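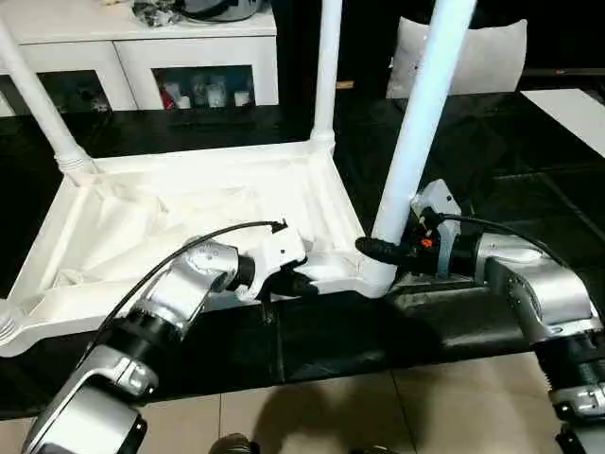 Metrology and Scanning Group — Kemavov

The group supplies structured-light scanners, calibration targets and measurement software to workshops and test labs. It was formed in June as a merger of two teams, Ostholm (optics) and Pawlak (software), and is led by Weronika Kwiatkowski.

Our current handheld unit, the Mosadeo, is assembled and calibrated in house. Each unit is checked against 152 reference points before shipping, and the report is stored under its serial number. Recalibration takes five working days — two for units under a service contract.

Scan data is exported as STL, OBJ or PLY. For service requests, call extension 3424 and have the serial number ready.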